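11th December
By the Workshop Desk, Dornusell

Good practice for a robot arm at the kitchen counter

These notes cover a small arm with a two-finger gripper, set up beside a work surface and used for light kitchen jobs: moving a shaker, clearing a bowl, passing a utensil. They apply equally to a physical bench and to a simulated one. A rule that is skipped in simulation tends to be skipped later on the bench, so we keep one list for both.

Mounting

Put the arm on its own stand beside the counter. A counter top is rarely fixed well enough to take the push and pull of a moving arm, and a base on the counter uses up the space the work needs. The stand should not rock when pushed by hand at the top. If it does, shim the feet or bolt it down before doing anything else.

Set the stand so that the middle of the work area falls well inside the reach of the arm. An arm working near full stretch is less accurate and has fewer ways to back out of a bad position. At our Celisham bench we moved the stand closer three times before settling, and marked the final position with tape. Recheck the tape after mopping.

Leave the connector side of the base open to view. Cables should leave downward and be tied to the stand at two points, with slack above the first tie and none below the second. Do not run a cable across the counter.

The stop button

Every person in the room must know where the stop button is and must be able to reach it without leaning across the arm. Test it at the start of each session with the arm in slow motion. Write the test in the log. A stop that was tested last month counts as untested.

A button in the control software does not replace the wired one. In simulation, keep a software stop anyway and use it the same way, so that the habit carries over.

Clearance and speed

Plan all sideways travel at a set height above the tallest item on the counter. We use 144 mm between the fingertips and the top of that item. Come down vertically over the target, close, lift vertically, then travel. Diagonal approaches save little time and are the usual cause of tipped containers.

Tall, narrow items such as shakers and pepper mills need a slower descent than bowls. Set the last part of the approach to 2 mm per control step and hold it there until the fingers are level with the grip point. Open the fingers only a little wider than the item. A wide-open gripper is more likely to catch a neighbor on the way down.

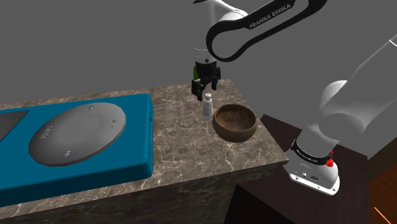

Appliances count as obstacles at their full height, including any knob, lid or raised plate. Enter them in the collision model as plain boxes and make each box slightly larger than the real item. Do not enter the exact shape. The arm has no need to pass close to an appliance, and a loose box makes the planner keep away from it.

Treat any heating surface as hot at all times. Do not let the arm cross above one while carrying something, whatever the switch position. If a recipe step requires it, that step gets its own entry in the log and a person standing at the stop.

Grip force

Start low and raise the force in small steps until the item lifts without slipping. Record the value against the item. Our list for Kashindye, the program we run for daily table setting, began as a single value for everything, and that was a mistake. Thin plastic bent under it and turned wood slid out of it.

Bowls should be gripped by the rim with one finger inside and one outside. Check that the inside finger clears the bottom of the bowl before closing. Containers with a separate top should be gripped on the body, below the seam. A cap that is only pressed on will come off when lifted by it.

Placing and letting go

Lower the item until contact is felt by the arm, then stop and open. Do not command a fixed table height. Stone counters are not as flat as they look, and a small error will either drop the item or press it into the surface. After opening, wait 300 ms before rising – longer if the fingers have soft pads, which tend to stick.

Keep a strip along the front edge of the counter as a no-place zone. Ours is one hand wide. Nothing handled by the arm is set down there, even for a moment.

Cleaning and care

Power down before wiping. Use a damp cloth with mild soap on the covers and a dry cloth on the fingers. Keep spray away from joints and connectors; spray the cloth instead. Salt and sugar get into finger slides and wear them, so brush the slides out after any session involving either one.

Replace finger pads every 2000 grips, or sooner if the surface shines. Replace both at once. A new pad paired with an old one pulls the item off center.

Food contact is a separate matter. Unless the fingers are rated for it, the arm handles closed containers and clean, empty dishes only.

Records

One page per session is enough: stop test, stand position, items used, grip values, anything dropped. We keep ours in the Flurkar binder next to the bench and copy the grip values into the shared sheet at the end of the day. Dropped items are written down even if nothing broke – the pattern usually shows in the position column first.

The clearance figures will be checked again in January, when the longer fingers are fitted. Until then, use the figures given here with the standard fingers only.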